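Kitchen Task Demonstration Group
Minutes, January 23, 2024

Present: Sofia Kouris (chair), Oda Aasen, Everett Hutchins, Tyra Lundgren
Apologies: Embla Solberg

1. Minutes of the November meeting
Accepted with one change. The episode total should read 1764.

2. Lid task
Oda reported on the steamer pot recordings for Zelinden. The operator drives the arm by remote control, takes the glass lid by its handle and puts it on the pot. She would like all operators to pause briefly before closing the jaws, so that the start of the grasp is easy to find when the episodes are cut. Everett asked if the pause would slow the trained policy down. Oda said it can be trimmed afterward. Agreed to try it for 2 sessions.
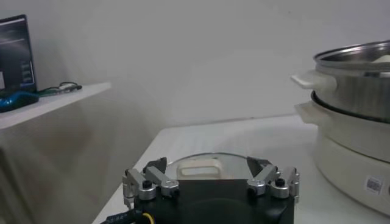 Tyra said glare on clear lids is still a problem for the wrist camera. She has asked Engebretsen for a price on softer lamps and has had no reply yet. Until then, operators should mark any episode where they lost sight of the rim.

3. Hand guiding
Everett tried moving the arm by hand for the same task. The paths were smoother, but his sleeve got into the wrist view in 18 episodes and those were dropped. Sofia wants remote control kept as the main method. Hand guiding may still be used for checking reach.

4. Target
The group will record about 1000 more episodes before retraining. Storage on Hirnia is enough for this.

Actions
Oda: write up the pause rule and send it to operators.
Tyra: call Engebretsen about the lamps.
Everett: move the dropped episodes to a separate folder.
Embla: to be asked if she can take the late shift.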